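Unit 4: Pattern Repeat and Surface Design

This unit introduces the repeat, the smallest portion of a design that can be copied across a surface without a visible break. Students should complete the Sorensen reading before the first studio session and bring a pencil, tracing paper and a ruler.

Three terms will be used throughout. A block repeat sets each copy directly beside and beneath the last. A half-drop repeat lowers every second column by half the height of the unit. A border is a repeat that travels in one direction only, and it must be planned with its corners and ends in mind.

The Ditby sample book, held in the department library, contains 414 printed papers. Most are block repeats. Students are asked to select one paper, trace a single unit, and mark the points at which the motif crosses from one copy to the next. Plate 93 is reserved for class discussion and should not be chosen.

Scale is the second concern of the unit. A motif that reads clearly on a small sheet may appear crowded on a wall, and a narrow stripe may merge into a single tone when seen from across a room. Hellard recommends that every design be viewed from both near and far before color is settled.
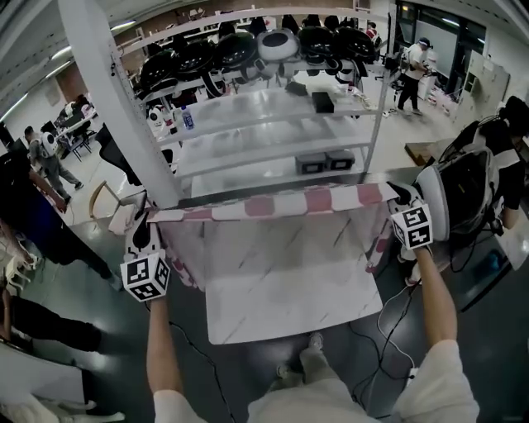 Irregular patterns require particular care. The eye finds a repeated line quickly, and a larger unit will delay that recognition. The written assignment, limited to 1,000 words, should compare one regular and one irregular design from the Cundum collection. Drafts are due in December and should be submitted with all tracings attached.

Course contact: Dwayne Nakamura, Department of Design | Copyright, all rights reserved | Back to top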